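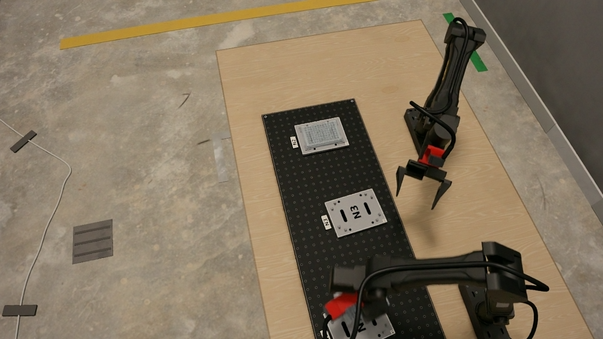 Critics of the field have long held that a machine able to repeat a motion a thousand times is still a long way from doing a chore, and one reader of an early draft of this article objected that the word "chore" should not be used for laboratory or shop-floor work at all. The objection has some support in the literature, where the term is often kept for the home. In this article it covers any short, routine task of handling objects that a person would be expected to do without special training, whether in a kitchen, a stockroom or a laboratory.

Chore automation

Chore automation is the use of robots to carry out routine handling tasks in homes, workshops and laboratories. It is usually set apart from factory automation, in which parts arrive in a fixed position and the machine is built around them. The main question in the field is whether general-purpose robot arms can do such work reliably enough to be left alone with it. As of the most recent trials described below, the answer depends heavily on the task and on how far the surroundings have been arranged to suit the machine.

Scope

Tasks commonly studied include folding cloth, loading dishes, sorting parts into bins, wiping surfaces, and moving labware from one station to another. The last of these is often treated as a middle case. A well plate is rigid and has a regular shape, and it can be given a numbered plate to rest on, such as the silver plate marked N3. The plate must nevertheless be gripped evenly, kept level and set down squarely. Cloth and food are considered harder, as their shape changes when they are touched.

Simulation

Much of the work is first carried out in computer-rendered scenes. A simulated bench can be reset at once, and nothing is broken when a grip fails. Such scenes may include details with no part in the task, such as floor stains, tape and loose cable, so that a control program does not come to depend on a clean background. Results obtained in simulation do not carry over fully to physical equipment. Friction, slack in the joints and small errors in camera placement are the causes most often given.

Trials

The Kerus trials compared one control program on a simulated bench and on a physical copy of it. Each series consisted of 50 transfers of a single well plate between two stations. The program completed 37 transfers in simulation and 28 on the physical bench. Most of the physical failures took place at the moment of release, when the plate came to rest on the rim of the station and did not drop into place. The operators did not correct the arm during a series, and a plate left on the rim was recorded as a failure even when it could have been nudged into position by hand.

The Ojala household program applied similar methods to table clearing and towel folding. It reported good results with cups and bowls of known size and poor results with towels. Work on towels was suspended in July and later resumed with a 2-arm system, in which one arm holds the cloth while the other makes the fold.

Commercial use

Drostska supplies arms to small workshops for bin sorting and machine loading. Its terms of sale require a person to be on the premises while the arms are running. Urkach, which began as a maker of laboratory benches, offers fixed stations and labels intended to make handling easier for arms of any make. Neither firm sells a product for unsupervised use in the home.

Assessment

Opinion remains divided on how the results should be read. Supporters point to the fact that a single arm can now be taught several unrelated tasks, where earlier machines had to be rebuilt for each. Skeptics answer that the time spent preparing stations, checking results and recovering dropped items is seldom included in published figures. Under a stricter measure, in which a chore counts as done only if no person had to prepare or finish it, few of the tasks listed above would qualify at present.

There is no agreed standard for reporting such preparation time. The Kerus trials recorded it separately for the physical bench but left it out of the main results.

See also: Laboratory automation; Machine tending; Robot gripper; Simulation-to-reality transfer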